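Troditz council sets new rules for storage and carpet in shared offices

Aug 27, 2021

Troditz council has adopted a revised fit-out standard for the shared offices it leases to small firms and community groups. The standard covers floor coverings, storage furniture, desk spacing and the handling of paper records. It applies to new leases from November and to existing leases when they come up for renewal.

The previous standard was written for single-tenant suites and assumed that each tenant would bring its own furniture and remove it on leaving. Most of the council's office space is now let by the desk or by the room, and the furniture stays in place between tenants. Under the old wording it was unclear who paid for a broken hinge or a worn patch of carpet. The new text assigns both to the building operator unless the damage is recorded on the tenant's exit form.

Floor coverings

Carpet in shared rooms must be laid as tiles so that single pieces can be lifted and replaced. The operator is to hold spare tiles equal to 8 per cent of the floor area, taken from the same dye lot as the original order where the supplier can provide it. Broadloom carpet already in place may stay until it reaches the end of its service life. Patterned and striped finishes are allowed in any neutral colour.

Chair mats are no longer required. The council's property branch found that mats trapped grit and wore the pile at their edges – the tiles underneath were being replaced sooner than those left uncovered.

Storage furniture

Low cabinets are preferred to tall shelving along desk runs, and any unit above shoulder height must be fixed to a wall. Doors may be hinged or sliding. Where hinged doors are used, there must be enough clear floor for a door to open fully without meeting a desk leg or blocking a marked exit path. Handles are to be metal and fixed with through-bolts.

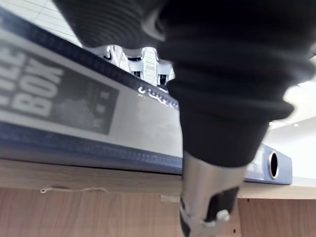
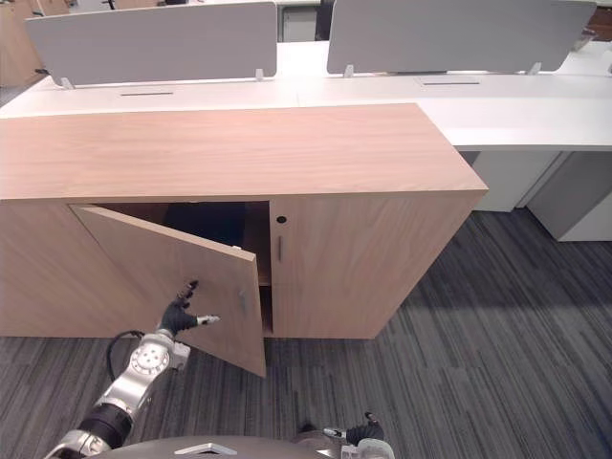

Low cabinet with a light oak-grain finish beside a long white desk (second photo).

Paper records

Tenants who keep client files on site must store them in a cabinet that locks, and must name a key holder on the lease. Files left behind at the end of a lease will be held for 30 days and then destroyed by a contractor. Cartons may not be kept on the floor overnight in shared rooms, as cleaners work outside business hours and have to move anything in their way.

Prilby, the firm that manages the council's two largest office buildings, said in a written response that it supported the change but wanted more time to measure door clearances in older rooms. The council has allowed it until the end of November to submit its floor plans. The smaller Lullero building is exempt from the clearance rule until its heating work is finished.

Cost and review

The property branch expects the carpet stock to be the largest single expense. Cabinets will be bought through an existing supply agreement with Pandey, and units in sound condition will be moved between buildings before any new ones are ordered. Rents for current tenants will not change during the term of their leases.

Submissions on the draft closed earlier this year. Several asked for a rule on desk lamps, which the council declined to include on the grounds that lighting is dealt with in a separate standard. That document is due for review in the next financial year.

Copies of the fit-out standard are available at the Troditz council service counter, 9 am to 4 pm on business days.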